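Automation at our place – anyone else been through it?

benchmonkey
Joined: April
Jatar have put grippers on the packing benches at our Drandirum site. We were told it would take the boring bits off us. So far I spend my shift looking after pads. There are 9 of us on the line and 3 now do hardly any packing. Same pay, new job title.

oldfitter
Pads are consumables. You'd change a belt on a conveyor without moaning. Give it a few months.

benchmonkey
A belt doesn't need me stood over it. Have a look.

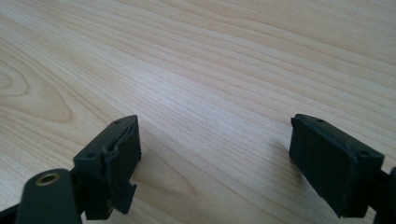
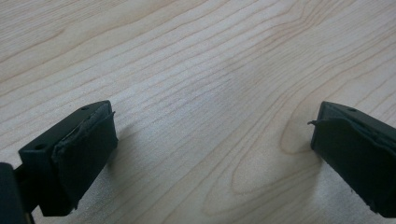

Pad wear on the fingers, both shots over the bench top. The left one is scuffed in each.

tea_at_ten
That left pad has had it. Who signs off the replacements?

benchmonkey
Goes through Hordiienko, on a form. Took 4 shifts last time.

oldfitter
Then your problem is the form. I still say the kit is sound.

tea_at_ten
Sound for who? We had the same talk at Astia. They counted the picks and left out every minute somebody spent putting things right. On paper it looked lovely – some 112 more boxes a shift. The agency lads weren't asked back and the rest of us got the fiddly jobs.

oldfitter
My wrists were ruined by 40-odd. I'd have taken a machine like a shot.

benchmonkey
Fair enough, mine aren't great either. But put the pad changes in the rota and pay for them. At the moment they come out of my break.

tea_at_ten
Write the times down, every one. Ours only listened once we had a sheet.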